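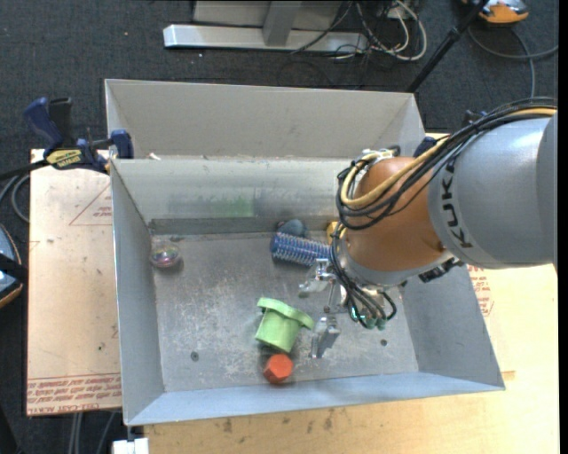
Gray metal bin on the bench, Wednesday

Topic: What do you do with the odds-and-ends bin?

flikham_intan
The bin on our sorting table is down to the stuff that never gets a home. There's a blue roller with bristles or ridges on it, a light green plastic part with a flange, an orange-red hex block and a clear ball with pink and green in it. I have 17 labeled drawers on the wall and none of these fit a label. Keep, toss, or make drawer 18?

Shahram Amini
Toss. I kept a bin like that for years and pulled maybe two useful things out of it.

m_kwok
Disagree with Shahram. The green piece could be a bushing or a cap off something you still own. Bag it and write the month on the bag. If it's still there in January, let it go.

Shahram Amini
Then you have a bin of bags.

saodah.m
What's the blue thing off of? I have an old Oltmont floor sweeper and the roller is close to that color.

flikham_intan
No idea. It came in a mixed box, 300 pieces for 50 dollars. Most of the box sorted fine.

saodah.m
Measure the length and check the ends. Mine has a square socket at one end and a plain pin at the other.

Anisa Yeoh
I sort leftovers by material and don't bother with what they're for. Plastic in one tub, metal in another. The hex block would go with blocks and spacers if it's solid.

m_kwok
By material is no good when you need a part in a hurry. You end up digging through the whole tub.

Anisa Yeoh
Depends how big the tub is. Mine are shoebox size – a minute to look through.

Shahram Amini
Whatever you pick, line the bin. That floor is scuffed up already and anything clear will get scratched rolling on it.

flikham_intan
Good point, I have some drawer liner left over. The ball goes to my niece. I'll measure the roller tonight and post the length for Saodah. Still undecided on the green part.

m_kwok
Bag it.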